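August, late morning

Slept until nine. Coffee, toast, then back to the Misevell piece, where I've been stuck on the same section for most of the week. It's supposed to be about how the series uses its narrator and it keeps turning into a plot summary.

Rain on and off. Had to bring the washing in twice.

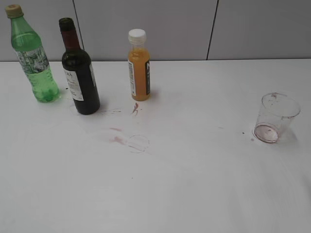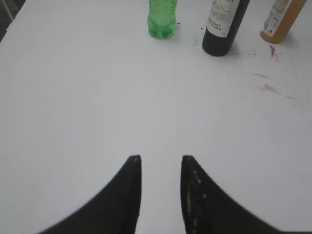 Three bottles on the white table.

Reread issues one to 12 before lunch with the notebook shut, which I should have done at the beginning. When I read with a pen I only find what I'm already looking for. The thing I had forgotten is how little the narrator says in the early issues. I'd have told anyone that the captions were heavy from page one. In fact issue three has a single caption, on the last page, and it's only the name of the river. The wordy Misevell everyone remembers starts later, when the ferry goes down and the captions start contradicting the drawings.

That changes the argument a bit. I had written that the narrator is unreliable throughout, and I don't think that holds up. For the first year the narrator is mostly absent, and the drawings are left to tell it straight. Then the captions turn up and begin lying about things we've already seen for ourselves. The reader has the back issues in a box and can check. An unreliable narrator in a novel is usually all you've got, so you have to work out the lie from inside it. In Misevell the honest version was published first and you paid for it.

Wrote that down more or less as above, 800 words, and cut half of it after lunch.

Lunch was leftover pumpkin soup. Needs more salt than I gave it.

Afternoon

Went looking for the letters pages. The collected editions from Toler leave them out, along with the original covers, and the colour has been redone so that the night scenes are much bluer. I don't hate the new colour. It's easier to read. But the old printing had a muddy grey-green over the whole of the flood story and you honestly couldn't tell where the water stopped and the paddocks began, and I had always taken that to be the point. In the Toler book the waterline is perfectly clear. There's a page in the flood story where a man walks along what looks like a road and the caption says he's walking along a road, and in the old copy it could go either way. In the new one he is plainly in water to the knees and the caption is plainly false. So a colouring decision made years later has settled a question the comic left open.

I'm going to put that in as its own section and quote from the letters page if I can find the right issue. There was a reader who wrote in to complain about that page and the editor replied with one line. I remember the reply as "We checked and it's a road," but I don't trust that until I see it.

Checked both long boxes. The run has a gap of 6 issues and of course it's in there. I lent them out years ago and didn't write down who to. Rang the shop in Fortin to ask if they had any loose ones. They have two, neither the one I need, and they wanted 80 dollars for the pair, which I said I'd think about. I won't be paying that. The bloke on the phone was helpful and said the library at the university used to have a set, so I've sent an email to the library.

Also went through Drorko again, the whole book, all 187 pages, which took less time than I expected. I've been using it as the comparison and I'm no longer sure it earns its place. The usual line on Drorko is that it did the false-caption trick first. It did come out first, but the captions there are false in a joking way. A panel shows a burnt dinner and the caption says it was a triumph. You get the joke in the panel and move on. Nothing in a later chapter depends on it. In Misevell the lie about the ferry is still doing damage two years on, when the sister comes back and asks what happened and is told what the caption said.

Left Drorko in as a paragraph. It was three pages. The editor will be pleased, I was well over.

Some notes so I don't lose them:

- The lettering changes when the captions start lying. The box borders go from ruled to freehand. I noticed this today for the first time. Check whether it happens exactly at the ferry issue or the one before.
- The narrator never uses "I" until the second-last issue. I've seen it claimed that the narrator is the sister grown up. I don't think there's anything on the page that proves it. The "I" is in one caption and it says "I was not there."
- If the narrator is the sister then "I was not there" is true, she was at the coast. If it's the ferryman it's a lie. Don't pick one in the essay. Say both are possible and say what each would mean.
- Find out if the border change survived in the Toler edition or if they relettered.

Checked the last one straight away as the book was on the desk. They did reletter some of it. The borders in the collected edition are ruled all the way through. So anyone who came to it through the book has never had the hint at all. That may explain why the reviews of the collection all talk about a twist, when people who read it in issues tended to talk about a slow souring. I'd put that difference down to reading it in one go. It might be the borders.

I need to be careful not to make the whole essay a complaint about the reprint. Most readers will only ever see the reprint, and it is good that it exists. But two of my best points now depend on the old printing and I'd better say so near the top, in a plain sentence, so that nobody goes looking for freehand borders in a book that hasn't got them.

Evening

Walked to the end of the road and back when the rain stopped. Cold out. Gutters full of leaves at number nine again.

Read over the new opening after tea. The first sentence is too long and the second one repeats it. Took out the word "liminal", which had crept in twice. Also took out the footnote about page turns. It's correct but it belongs in a different essay, and I've put it in the folder with the others.

Nothing back from the library yet.

Tomorrow: scan the road page from both printings at the same size, write the lettering section, buy milk and bin bags. Move the paragraph on the sister's return so it comes after the ferry and not before it.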